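Catching up on the Gesine project

Aug 25, 2021

I've had a few emails asking whether the Gesine regiment is still going. It is. I didn't post through the winter because there wasn't much to show apart from bare metal and a lot of filed mould lines, but the second company is now on its bases and I've got a clearer idea of what went right and what didn't.

For anyone new, Gesine is the made-up duchy I started as an excuse to paint uniforms I liked without arguing over cuff colours. It has a border with Butine, which has cavalry and not much else, and both of them claim the river town of Flavley. All the infantry are 28mm metals, mostly from a box of mixed castings I bought off Pacita Ambrosio when she gave up Napoleonics for model trams. There were more than 700 figures in that box. I have kept the ones in shakos and traded a good many of the rest.

The second company is 31 figures including the officer and two drummers. It should have been 32 but one private had a miscast leg and I ran out of patience with it.

Coats first. The first company was painted in a straight mid grey over black and from a metre away they looked like a row of fence posts. This time I primed in a light tan and worked up through three greys, with the last one kept to the shoulders, the tops of the sleeves and the edges of the tails. It took longer but not twice as long. Crossbelts are off-white with a thin brown line down each side. I used to paint the line first and then the belt on top of it. Now I paint the belt wide and cut it back with the brown, and it's much easier to keep straight.
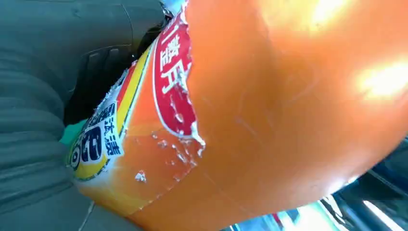 Facings gave me the most trouble. The regiment wears orange collars, cuffs and turnbacks, and orange is a miserable colour to put over grey. It goes patchy on the first coat and thick on the third. I tried a bright orange out of the pot and it looked like road cones. What I was after was something with more depth to it, along the lines of that orange plastic bottle, where the colour lets some light through and goes to a pale yellow-white at the glare. So the mix now is a base of dull yellow ochre, then two thin coats of orange ink cut with matt medium, then a touch of pale yellow on the top edge of the collar and the outside corner of the cuff. No red in the shadows. I tried that on one drummer and he looked sunburnt.

Remedios Bautista suggested the ochre. She does her Spanish line infantry over it and I should have asked her a year ago.

The drummers have yellow lace on the sleeves, five chevrons each. I did these with a worn size 1 brush and not the finer one, as the paint was drying on the tip of the fine brush before I got it to the figure. Drum hoops are grey and orange. The cords were left until last and I regret it, because I had to reach in past the hands.

Varnish is a gloss coat, left overnight, then matt. I brushed the gloss and sprayed the matt on a dry afternoon in the carport. One batch frosted slightly on the shakos. A second coat of gloss brought the black back and I left those ones a bit shiny, which suits leather anyway.

Basing is the same as before, sand over PVA, dark brown, two drybrushes and some static grass. I've run out of the grass I used for the first company and the new bag is a greener shade. I'm mixing it half and half with an old autumn blend and it's near enough that you'd have to put them side by side. Which of course I will be doing.

The flag is still to come. I've drawn it twice. The first had the Flavley bridge on it in some detail and at this size it looked like a comb. The second is a plain white cross on orange with the year 791 in the top corner, which is when the duchy was founded according to the notes I wrote on the back of a phone bill. I'll paint it on lead foil, as I don't get on with paper.

Next up is the staff stand with General Tseng, who needs a horse that isn't rearing. Every mounted general I own is on a rearing horse and the man is supposed to be 68 with a bad hip. If anyone has a standing one in a similar scale they'd part with, I've got spare grenadiers and about half a limber team to swap.

I'm hoping to have the lot on the table for a small game against Butine in September.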